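Daryna Karpenko teaches brush writing on Wednesday evenings in Boncombe. She started with a borrowed brush and a stack of newspaper. "I went through 100 sheets before I liked a single stroke," she said.

Her students begin with water on a practice cloth. The marks fade and the cloth can be used again. "It's cheap and there's no ink on your sleeves," she said. Ink comes in June – for those who stay on.
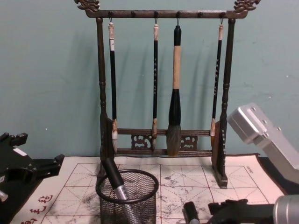
Four brushes on a dragon-head rack, with a water-writing cloth underneath.

Karpenko is firm about storage. Brushes hang with the tips down. "Stand a damp brush in a jar and the water runs up into the handle," she said. "I lost 2 good ones that way."

She tells beginners to put off buying a big brush. "Everybody wants the fat one. Learn a plain horizontal line with a thin one first. Then we'll talk."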